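Robotics & Automation > Features > Research

The arm that learns when to ask for help

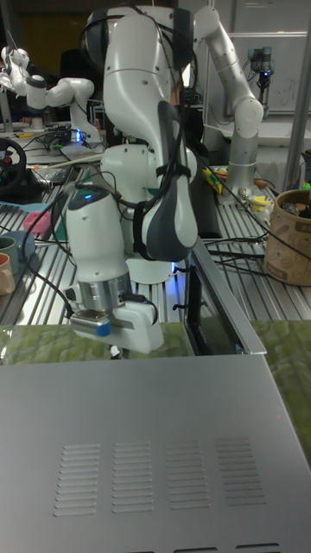 The white arm at the Skuddale laboratory, its gripper just over the table. Other arms stand behind it.

Share 72 | Comments 2

The first thing a visitor to the Skuddale laboratory notices is how slowly the work goes. I came on a Wednesday with a notebook and expected speed, because the videos from such places are always played faster than life. In the room itself an arm comes down to the table, waits, moves a little to the left, waits again, and then closes its gripper on a plastic cup. A person beside the table writes something in a log. Then the cup is put back in a new place and everything begins again.

The group works on a method they call Prilitz. The name comes from a village where two of the founders once spent a rainy holiday, and it has no deeper meaning. The question behind it is easy to say. When a robot has learned a task from human demonstrations, how can it know that it is about to do something wrong, early enough that a person can still correct it?

Most learned controllers do not know this. They have seen a certain number of good examples, and they produce the movement which looks most similar to those examples. If a mug stands a hand's width further away than it ever stood in training, the arm will go with full confidence to a place where there is no mug. It closes on air, lifts the air, and carries the air carefully to the tray. I saw this happen in the morning with the older controller, and I must confess that it was rather touching.

With Prilitz, the arm has in a way several opinions. Five small networks are trained on the same demonstrations, but each of them starts from a different point and sees the data in a different order. In situations they know well, the five agree almost perfectly about where the gripper should go next. In unfamiliar situations they begin to separate. The method measures this separation many times per second, and when it grows over a limit the arm stops and gives a short tone. A person then takes the control, guides the arm through the difficult part, and gives it back.

This idea by itself is not new, and the group says so in the first page of their report. Using disagreement as a signal for doubt has been tried in many laboratories. The usual trouble is the limit. If you set it low, the robot asks for help all the time and its operator becomes tired and stops paying attention. If you set it high, the tone comes when the gripper is already pushing the cup over the table.

What the Skuddale group added is that the limit moves with the task. When the arm is crossing free space, a large disagreement is allowed, because there are many acceptable ways to cross a room. Near an object the same disagreement can ruin the grasp, so the limit becomes tight. The system learns this from the demonstrations themselves, by looking at how much the human teachers differ from each other at each stage. Where the teachers were all nearly the same, the robot is also expected to be exact. Where every teacher had a personal style, it is given more freedom.

I find this the most beautiful part of the work. The differences between people, which an engineer normally wants to clean away, are here used as information.

The demonstrations were collected over one winter, in Skuddale and at a partner laboratory in Bamance. Together they make 1587 recorded examples of simple table work: picking up cups and mugs, sorting small parts into a basket, closing a lid. For the tests, the group carried out 700 trials with objects placed where no teacher had ever put them. The older controller, without any way to stop itself, finished fewer than half of them. With Prilitz and a person ready to help, more than 72 per cent were finished with one short correction or none.

These numbers must be read with some care. A person was present in every trial, and a robot that has a helper will of course do better than a robot that is alone. The group therefore made a second comparison, where the helper was called at random moments but equally often. The result was clearly worse. So the gain comes at least partly from asking at the right time.

What happens after the correction is also interesting. Each piece of help is saved and added to the training data in the evening. During the night the five networks are trained again, and in the morning they disagree about fewer things. In the log there is a long page from the first week, full of calls for help, mostly about handles of mugs that were turned away from the arm. By the fourth week there is almost nothing written about handles. The calls are now about lids.

There are things the method cannot do. If all five networks are wrong in the same way, they agree and the arm continues happily. This happened with shiny objects, where a reflection was taken for an edge. The tone stayed silent - and the gripper came down on the wrong side. The group has tried to give the networks different camera images in training, which helped a little, but they do not call the problem solved.

The other weak point is the person. After an hour of listening for a tone, people react more slowly, and some begin to take over before the arm has asked. These early rescues spoil the data, because the robot learns that it needs help in places where it would have managed. A new version of the log separates the two kinds of correction, and the early ones are left out of the night training.

Fankhauser, a company which makes packing lines for small bakeries, has followed the project since spring and would like to try it on one line next year. The task there would be to put mixed pastries into boxes, with one worker looking after four arms at the same time. Whether one person can answer four arms is an open question. In the laboratory they have so far tried it only with two, and on that day the arms asked at the same moment more often than anybody had expected.

I stayed until the late afternoon. The last object was a mug lying on its side. The arm came down, stopped over it, and gave its tone.

Filed under: robot learning, manipulation, human-robot teamwork

Search this site: enter a topic or author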